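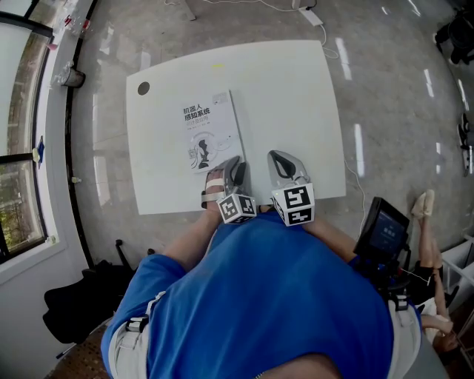
Bimside Facilities Help Desk
Ticket 619
Subject: White table rocks, yellow mark on top, power cable runs over the side
Opened: Tuesday, January 26, 2021
Opened by: Prasanna Navaratnam
Category: Furniture / Work tables
Priority: Normal
Status: Closed

Original request

The white Brekby table in the main room needs a look. Three things are wrong with it.

It rocks when you lean on it with both arms. The floor in that room is polished concrete and I can't see a dip in it, so I think it's the table. The rocking is worst when the weight is on one of the long sides.

There is a tiny yellow mark on the top, close to the middle of the far edge if you stand at the side where people usually work. I wiped it with a damp cloth and it stayed. I haven't tried anything stronger in case it takes the finish off.

The white power cable comes from the power strip on the floor and runs toward the side of the table. The table has a round cable hole near one corner, but that corner is on the other side, so the hole isn't used. People walk on the cable side to get to the cabinets and I would like it moved before someone catches a foot.

The table is in use most of the day. Early morning is best if you need to turn it over.

Reply from Facilities

Thanks. Before we come up, please check these:

1. Push down on each corner in turn and tell us which ones move.
2. Look at the feet. On this table each one should have a screw-in glide. Tell us if any are missing or cracked.
3. Measure the top and send us both sides. We have two sizes of this table in the building and the parts are not the same.
4. Leave the yellow mark alone for now. No acetone and no scouring pad.

Reply from Prasanna Navaratnam

The corner with the cable hole goes down when I push on it, and the one diagonally opposite goes down when I let go and push there. The other two don't move.

All the glides are there. The one under the cable hole corner is screwed in further than the rest. I tried to back it out by hand and it wouldn't turn.

The top is 1,185 mm by 593 mm. I measured edge to edge with a steel tape.

Reply from Facilities

That is the smaller size. The glides on it have a lock nut above the foot, and the nut has to come loose before the glide will turn. Please don't use pliers on the glide itself. The plastic splits and then we have to drill it out.

We'll bring a thin wrench and a level. Please have the table cleared, including books and anything plugged in. We will need to unplug the power strip while we move the cable.

Visit 1, work notes

Table was cleared when we arrived apart from one book, 机器人感知系统, which we put on the cabinet. Power strip unplugged at the wall.

Checked the floor first with the level laid down where each leg stands. Floor is good. Moved the table a short way along and it rocked the same, so the floor is ruled out.

Loosened the lock nut on the glide under the cable hole corner. It was very tight. Backed the glide out until the foot touched the floor, then pressed on all the corners. Still a slight movement. Gave it another half turn and the movement stopped. Tightened the nut again and the rocking came back.

Tried again, this time holding the glide still while tightening the nut. Same result. The thread in the leg is worn and the glide gets pulled up as the nut closes. Folded card put under the foot as a stopgap. Needs a new glide and thread insert. Ordered 2 sets from Pimentel so there is one on the shelf.

Yellow mark: tried warm water with dish soap and a soft cloth. No change. Tried a plastic scraper held flat. A little came away on the blade, so it is sitting on the surface and not a stain in it. Stopped there, as we had no cleaner with us.

Cable: not moved yet. If we turn the table end for end to put the hole on the strip side, the working side changes too. Asked Prasanna whether that matters.

Reply from Prasanna Navaratnam

Please don't turn the table. We need to stay on the side we are on now. Can the strip be moved instead?

The card is holding up. It slid out once when someone pulled the table forward and I put it back.

Reply from Facilities

The strip can be moved, but its own lead is too short to reach the hole corner from the outlet it is on now. There is another outlet on that side behind the cabinet. We'll check that it is live. Parts are due this week.

Visit 2, work notes

Outlet behind the cabinet is live. Moved the power strip over to it and set the strip against the wall. Ran the white cable up the leg and through the hole from underneath. The plug is too big to go through with the cap in place, so the cap was taken out, the plug passed through, and the cap put back around the cable. Two hook and loop ties on the leg, brand is Tusar, the black ones from the stores drawer. There is enough slack to reach the middle of the table.

Fitted the new insert and glide. Nut tightened with the glide held. Pressed on all corners and along both long sides, no movement. Card removed.

Yellow mark: citrus label remover on a cotton swab, left for a minute, then the plastic scraper, then soapy water and a dry cloth. Mark gone. It felt like old tape adhesive. The finish in that spot looks the same as the rest of the top.

Book back on the table.

Reply from Prasanna Navaratnam

The table is steady. I leaned on it from all sides and it stayed put. The cable is fine, though it does get pulled back down through the hole if you unplug and let go of it. I've put a clip on the end.

You can close this one. I'll open a separate ticket for the cabinet door, which doesn't open all the way now that the strip is next to it.

Closing note

Closed by Facilities. Spare glide set is in the stores drawer, labeled with this ticket number. Strip position to be looked at again under the cabinet door ticket.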